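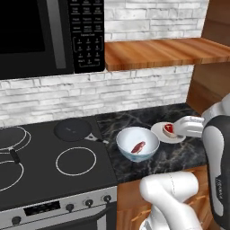 The simulated kitchen, with the gripper closed on the steak.

Mirero Robotics Club – Frequently Asked Questions

Do I need to know how to program?
No. You need to know how to wait. The rest we cover in the first 2 sessions.

Do we get a real robot?
You get a simulated one, which is kinder to our budget and to the floor. Every team starts in the same kitchen and with the same arm.

What is the task?
Pick up the meat, put it in the pan. Most of us have managed this at home since middle school. Our best team needed 354 tries in March.

Will my laptop cope?
If the fan gets loud, book a lab machine through Zdenka Bošković. Please don't book all of them.

How long can a run be?
3000 steps, then the simulator stops you. It does not care that you were close.

Can I change the kitchen?
No. Team Softić moved the plate next to the stove and called it calibration – we now have a rule.

When is sign-up?
It closes 2021-05-23, at midnight. Teams of two, please.

Is there food?
Chips. No steak.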